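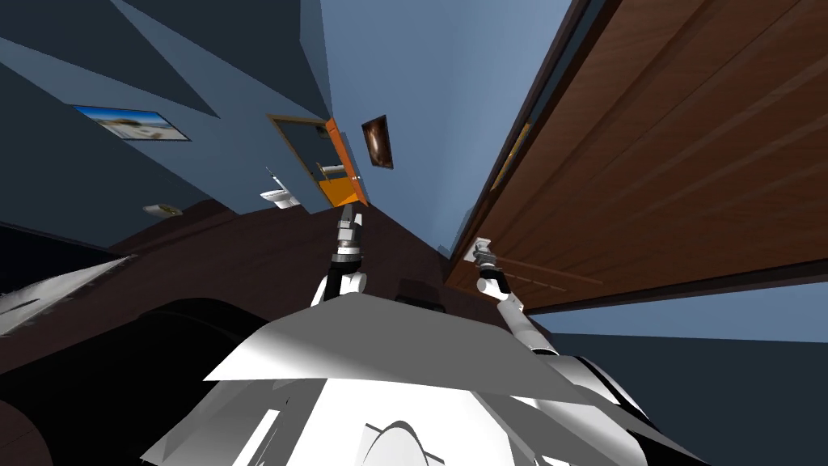

## 4. Door Tasks in the Practice Home

Revision 03/03/2019. Prepared by Ilir Omerović.

Door tasks remain under evaluation. The Torkell software can plan a reach to a door, but it does not yet complete the chore dependably enough for use in an occupied house. Operators shall run every door task in simulation first.

1. Open Torkell and load the practice home.
2. Select **Tasks > Doors**, then choose one door. Do not select two doors in the same run.
3. Set both arms to the ready position.
4. Enter the run length. The default is 1000 steps; the minimum is 118.
5. Press **Start** and watch the gripper until it meets the door.
6. When the run ends, save the log before closing the window.

**Note:** Small items on the floor are treated as obstacles. If the planner stops with code 17, move the item or choose another route — do not turn off the obstacle check.

**Caution:** A door that opens in simulation may still jam, swing back or pinch a hand in a real home. Keep people and pets clear during any live trial.

Laundry and dish tasks are not included in this release. See Section 5 for log storage.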